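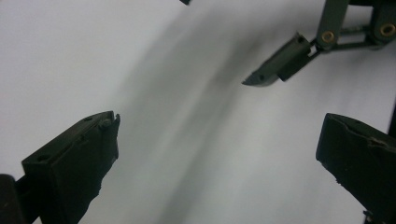 According to Bramwell, a machine that can weld a car door ought to be able to fold a towel by now, and if it can't, somebody is not trying. We get some version of that remark from most first-time visitors, and the rest of this page is our answer to it.

## Who we are

Leveck is a test and engineering company. We measure whether machines can do ordinary manual chores, at home and on the shop floor, to a standard a paying customer would accept. We do not sell robots. Manufacturers, appliance makers and small factories send us a task, a machine or both, and we send back a report.

The company started in a rented unit in Stolska with one bench and one arm. We now have 15 staff and 12 test stations in the same building. Most of us came from production engineering or metrology. A few came from commercial laundry and kitchen work, and their opinion of a "clean" pan is stricter than that of anyone with an engineering degree.

## What we test

Our catalog of chores is called Urnura. It holds 600 task definitions, each with a written procedure, a parts list, a starting condition and a pass criterion. Household entries include matching socks, loading a dish rack, wiping a counter and closing a zip bag. Shop-floor entries include kitting screws, seating a gasket, routing a short cable and clearing a jammed feeder.

Every definition is first performed by a person with bare hands. It is then performed by a person using a two-finger hand-held gripper, and last by a machine. The middle step is the one clients ask about. If a trained adult can't finish the job with two stiff fingers, the limit is in the hand, and a better controller will not fix it. If the adult can finish it and the machine can't, we look at sensing and planning.

A large share of the catalog needs two grippers working toward each other over the same patch of bench. Approach angle matters more in these tasks than people expect. Two jaws reaching for one corner of cloth will interfere unless one comes in well above or to the side of the other, and the linkage behind the fingers takes up room that the task sheet has to allow for.

## Can machines do the chores yet?

Some of them, under conditions. Our current position, by type of work:

| Type of work | Status in our tests |
|---|---|
| Rigid parts, known position | Routine. Buy on price and service. |
| Rigid parts, random position in a bin | Workable. Expect stoppages on shiny or tangled parts. |
| Dishes and cups, mixed | Works slowly. Breakage is still too high for most homes. |
| Wiping flat surfaces | Works. Corners and dried residue do not. |
| Folding cloth | Works on a known garment laid out flat. Poor from a pile. |
| Cable and hose | Poor, except short lengths with fixed ends. |
| Tidying a lived-in room | Not ready. |

The split between factory and home has less to do with difficulty than with how much the surroundings can be changed. A shop can bolt down a fixture, paint a wall, fix the lighting and stop the line for a reset. A household won't. The same arm that places gaskets all shift will fail at a kitchen drawer with a sticky runner.

## How we score

Each machine gets a fixed number of attempts per task, set in advance and written on the task sheet. We log four results:

1. Completed without help.
2. Completed after one operator touch.
3. Stopped safely.
4. Failed with damage or a dropped part.

Only the first counts as a pass. Time is recorded separately and never traded against success. We do not average scores across tasks, and we decline requests for a single overall number. A client who wants to know about dish racks should read the dish rack line.

Finger wear is logged too. Pad faces scuff, edges chip, and a worn pad can turn a reliable grasp into a marginal one without any change in software. Reports state the pad material and its hours at the start of the test.

## Working with us

A standard evaluation covers 4 tasks chosen from the catalog. Custom tasks are accepted if the client can supply the real parts; we don't test on mock-ups or printed stand-ins. Send samples in the packaging your own staff would receive them in, including the bad batches if you have them.

Clients may attend the tests. They may not adjust the machine once scoring has begun. Results belong to the client, and we publish nothing about a named product without written permission. The status table above is drawn from pooled results and is revised each September, with smaller corrections made when a category changes.

Reports are delivered as a PDF with the raw logs attached. Video of every failed attempt is included by default. Video of the passes is available on request.

Page last revised March 6, 2018.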